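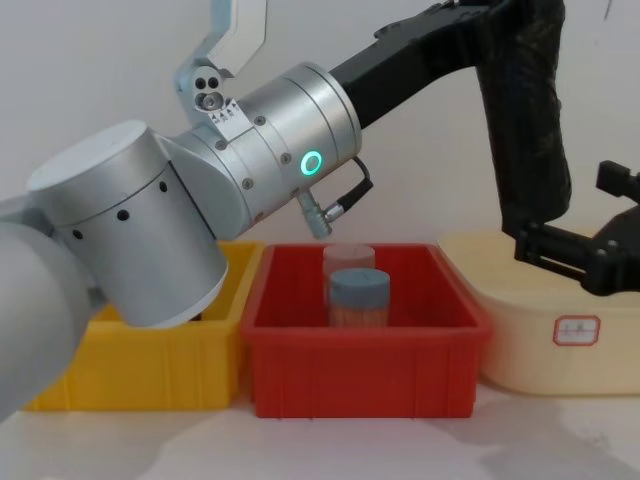
Collecting Two-Arm Sorting Demos: A Bench Guide

Teaching a pair of arms to sort things into bins is one of the most satisfying first projects in imitation learning. The task is simple to explain, you can run it all afternoon, and every episode you record is something the model can use. We've put 2,225 episodes through this routine at Dulbridge, and this page is everything I wish I'd had in front of me for the first hundred.

I'm assuming your arms already move under teleoperation and your recorder writes joint states and video together. We use Treslow for recording and Vitmont for review, but any pair of tools that can do those two jobs will be fine.

Step 1. Lay out the bins

Pick bins in colors you can tell apart at a glance. Ours are yellow, red and cream, standing in a row on a white table. Plain table, plain wall behind – it makes the videos so much easier to review later.

Park both arms over the bins and check that each gripper can get down to the floor of every bin it's supposed to serve. Do this slowly. The wrist is wider than you think, and the rim of a neighboring bin is usually what it hits first. If one gripper can't reach, slide the whole row and try again before you touch any settings.

Once you like the layout, put small tape marks at the bin corners. You'll bump them. Everyone bumps them.

Step 2. Choose your objects

Go for a mix of shapes and surfaces that your gripper can really close on. Good starters:

Lidded plastic jars, some full and some empty
Something dark and matte, like a roll or a sleeve
Something see-through, which is hard for the cameras and great for the data

Measure the widest one against the open fingers. Anything that only just fits will cost you half your takes, so save it for week two.

Step 3. Write the task list before you start

Each line should name the arm, the object, the start bin and the end bin. "Left arm, jar, red to yellow" is plenty. Shuffle the list so you don't record forty of the same move in a row, and keep the two arms roughly even. I like to read each line out loud before I press record (it feels silly, and it has saved me from a lot of mislabeled takes).

Step 4. Record an episode

Bring both arms to the home pose and start the recorder.
Wait two seconds with everything still.
Move the working arm over the object, fingers open, and pause very briefly.
Come straight down and close.
Lift clear of the rim, carry, lower, open.
Return home, wait again, stop the recorder.
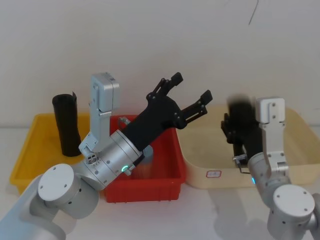 Speed is where new operators go wrong, in both directions. Creep along and the model learns to dither over the bin. Rush and the video smears right at the moment of the grasp, exactly the part you wanted to see. Aim for the pace you'd use to pass someone a full mug of coffee.

The arm that isn't carrying matters too. Either give it a job of its own or leave it parked, but decide in the task list. Random drifting from the idle arm gets learned just as faithfully as the good stuff!

Step 5. Keep your fumbles, with a tag

If you miss a grasp and recover, keep going and finish the task. Recoveries are gold. Tag the episode "recovered" and move on. If the object tips over or ends up outside the bins, stop, tag it "failed" and reset by hand.

Step 6. Check the wrist video

Every 20 episodes or so, open the wrist view and look at a few grasps. You want both fingers pressing on opposite sides and the object upright between them.
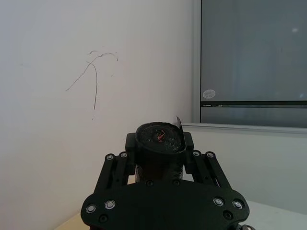 Wrist view: the dark roll held upright between the finger blocks.

Also look at what's behind the gripper. Windows are worth watching, as reflections can shift over the course of a day. I record some sessions in the morning and some late in the afternoon so the model gets used to both.

Step 7. Review and export

Run through everything in Vitmont at double speed. Of our 2,225 episodes, 1,876 went into the training set as they were. Another 331 needed the start or end trimmed, and the rest we dropped. Export with the tags included, even if your first training run ignores them.

Usman, our training script, expects one folder per task line, so name the folders straight from your list. Then start a small run overnight and see what it does in the morning. The first time both arms go for the right bins on their own is a fantastic feeling – have the stop button within reach and enjoy it.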